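Porncombe Shared Workshop
Minutes of the November users' meeting, Leckie Room, 7 pm

Present: nine bench users and both duty keyholders. Apologies had been received from two users.

1. Minutes of the last meeting

Agreed with one correction. Under item 5, "the large vise" should read "the small vise." The large vise has not been moved.

2. Matters arising

Door closer – fitted. It still slams when the back window is open. To be adjusted again.

Extension cords – all the cords have been gone through and tagged. Two were thrown out. The orange one on the reel has a new plug.

Glue cupboard – not done. Carried forward.

Lost drill chuck key – found in the sink drawer. It now hangs on a string beside the drill press and should stay there.

3. Money

The balance at the end of the month was $536. The only large bill was for sandpaper and dust bags from Wirkex. The delivery was one pack short and the supplier has been written to. No reply so far.

It was agreed to set aside $100 for bench repairs before spring. A proposal to raise the monthly fee was discussed and not taken further. It can come back when the heating bill is in.

4. Pondel shelving

The new shelving for the Pondel project parts is up along the long wall. Boxes on the bottom two shelves are for Pondel only. The top shelf is open to anyone, with a name and a month on the box. Unlabeled boxes will be moved to the floor by the door and cleared out at the following meeting.

One user asked if lumber could be stored behind the uprights. Agreed for short lengths, nothing over 4 feet.

5. Dust and sweeping

There were complaints that the floor near the band saw had been left unswept on several evenings. The rota is on the wall but only half filled in. Users are asked to put their names down for December tonight before leaving.

The shop vac has lost suction. The filter was washed and it made little difference. A new filter will be bought if one can be had for under $40. If the price is higher, the matter comes back to the meeting.

6. Bench surfaces

Long discussion. The pale wooden bench is still in good shape and users want it kept that way. The following was agreed:

No glue-ups straight on the wood. Use the plastic sheet from under the sink.
Cutting mats down for any knife work.
No paint or stain on this bench at all. The old door on trestles is for that.
Shadows were raised as a problem for fine work in the evening. A second lamp will be looked for, secondhand if possible.

A suggestion to oil the bench top was put off. Some users felt the oil would mark paper and card, others that a coat of wax would be enough. Two scrap pieces will be tried, one with oil and one with wax, and left on the windowsill for people to look at.

7. Hand tools and the tool board

The outlines on the tool board are to be repainted. White was preferred over red. The hooks for the long clamps are too close together and will be moved apart.

The chisels went out for sharpening and are back. The half-inch chisel has a chip that could not be fully ground out – it is usable for rough work and has tape on the handle.

There was a request for a second set of hex keys. The existing set is complete except for the smallest size. Approved.

8. Small power tools and loose parts

Cordless tools are being put down on the bench with the bit still in. It was agreed that bits come out at the end of a session and go back in the flat tin, and that batteries go on the shelf by the charger. This applies to the blue rotary tool as well as the drills. Sanding drums and cutoff wheels are users' own purchase from now on; the shop will go on supplying the basic bits.

Printed parts are also turning up on the benches without names. The lime-green disc with the large hole in the middle and the small holes around the rim has not been claimed. Its owner is asked to collect it before the next meeting, or it goes in the spares tray. Users who print parts elsewhere and bring them in should mark the bag or box.

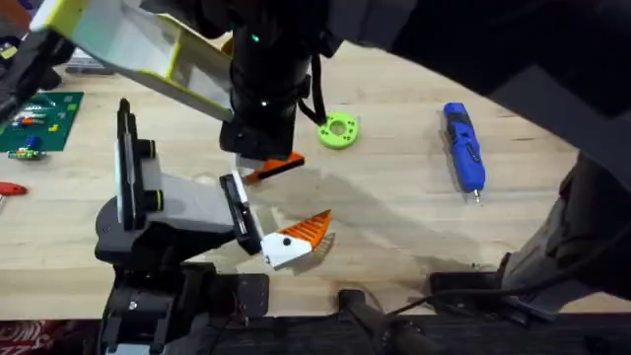 9. Next meeting

Leckie Room, 7 pm, in December. Glue cupboard, lamp and wax samples to be on the agenda. The meeting closed at 8:25 pm.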